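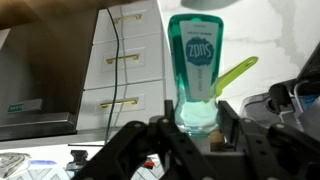
Spülmittel umfüllen oder Flasche auf dem Kopf lagern?

Ich verwende seit März ein Handspülmittel in einer durchscheinenden Quetschflasche und bekomme den Rest nicht sauber entleert. Die Flasche ist hoch, hat flache Seiten und läuft zu einem runden Hals hin schmal zu, auf dem Etikett steht in einem dunkelblauen Fleck »Sudz«. Hält man sie mit dem Verschluss nach unten, sieht man die helle, trübe Flüssigkeit im klaren Halsstück. Stellt man sie wieder normal hin, läuft alles zurück, und der nächste Spülgang beginnt mit Schütteln und Luftblasen. Freistehend kippt sie umgedreht um, die Kappe ist zu schmal.

Zwei Möglichkeiten sehe ich: eine Halterung, in der die Flasche dauerhaft kopfüber steht, oder Umfüllen in einen Pumpspender. Vorhanden ist ein Spender von Farkard mit 600 ml, bisher unbenutzt. Neben der Spüle habe ich 60 mm Platz in der Breite, mehr nicht, dort hängt auch die Spülbürste. Wird das Ventil im Verschluss bei Dauerlagerung kopfüber undicht? Und muss man das Mittel für einen Pumpspender verdünnen?

Trakau

Morenike Nnaji

Zur Dichtigkeit: Das hängt vom Verschluss ab. Bei einer Silikonmembran mit Kreuzschlitz ist Kopfüberlagerung unproblematisch, sie öffnet erst unter Druck. Bei einer einfachen Klappkappe mit offener Bohrung dichtet nur der Zapfen im Deckel. Der hält einige Wochen, danach kriecht Spülmittel in das Scharnier und verklebt es. Prüfen lässt sich das so: Kappe abschrauben, von unten hineinsehen. Ist die Bohrung frei, würde ich die Flasche nicht dauerhaft umdrehen.

Ein zweiter Punkt ist die Temperatur. Steht die Flasche in der Sonne, dehnt sich die Luft über der Flüssigkeit aus und drückt sie durch den Auslass. Eine Tropfschale unter der Halterung ist deshalb auch bei Membranverschluss sinnvoll.

Zum Umfüllen: Unverdünnt geht, wenn die Pumpe für zähe Flüssigkeiten ausgelegt ist. Bleibt der Pumpenkopf nach dem Drücken unten oder kommt er nur langsam hoch, ist das Mittel zu dick. Dann einen Teil Wasser auf vier Teile Spülmittel, Wasser zuerst einfüllen, langsam schwenken, nicht schütteln. Verdünntes Mittel innerhalb weniger Wochen verbrauchen, die Konservierung ist auf die Originalkonzentration eingestellt. Das Etikett mit den Warnhinweisen aufheben oder abfotografieren.

Effiong

einfach umfüllen und gut. hab ich seit jahren so, pumpe ab und zu mit warmem wasser durchspülen

Nnamdi Okonkwo

Ergänzung zu Morenike Nnaji: Für den Rest braucht es keine Halterung. Die Flasche über Nacht kopfüber in ein hohes, schmales Glas stellen, Kappe geschlossen. Am Morgen liegt der Inhalt am Auslass an. Danach Kappe abschrauben und den Hals direkt auf die Öffnung des Spenders setzen, sofern der Durchmesser passt, sonst Trichter. Was an der Wand haftet, mit einem Schluck warmem Wasser lösen und sofort zum Spülen verwenden, nicht in den Spender geben.

Zum Platz: Bei 60 mm Breite vorher den Spender am Boden messen und nicht am Hals. Meiner von Granico hat unten einen Gummiring, der übersteht und in der Produktangabe fehlte. Er passte nicht in die Lücke und steht jetzt auf der Fensterbank.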